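Vemo lifts, 22 November 2022. Short thread on the early-season position, as the resort line has been busy since six.

1/ The Zellden gondola is running to mid-station only. The upper section is on hold for wind. The summit anemometer has been over the operating limit since first check and the forecast has it easing after dark.

2/ Snow depth at the top stake, 2,404 m, is good for the date. Depth at the village is poor. The lower home run stays shut and everyone downloads by gondola.

3/ Snowmaking: wet-bulb temperature stayed too high overnight below 2,000 m. The guns on the Stala side ran for two hours and were then switched off. Water in the reservoir is not the limiting factor at the moment. Air temperature is.

4/ Open pistes are the two blues off mid-station and the Stala link. The link is narrow at the top and has been groomed once. Expect it to be scraped by early afternoon. Edges help.

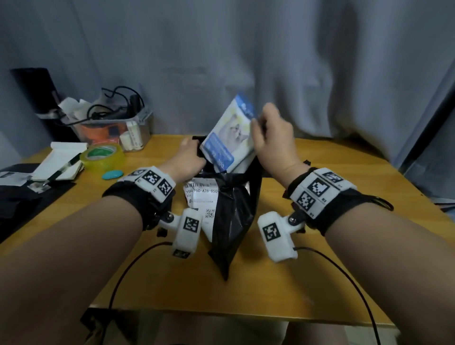
5/ Is a season pass valid on the days when only the lower section turns?
Pass holders can ride as normal, and a day on the lower section does not use up anything. Day tickets are sold at the reduced rate until the upper section opens.

6/ The Price chairlift is a separate matter. Its annual rope inspection found wear on one sheave train. Replacement parts are on site, fitting takes about 8 days, and a load test follows. Opening moves to December. No date until the test certificate is signed.

7/ With the Price chair out, the east bowl has no lift access. It is also unpatrolled and the avalanche control work there has not begun. Touring up from the Stala car park puts you under loaded slopes. The closure signs apply to skinners as well.

8/ The ski bus keeps the winter timetable. The last bus from Zellden leaves 20 minutes after the gondola stops.

9/ Next lift status goes up at 06:30 tomorrow, after the wind check. Replies here are read but slowly.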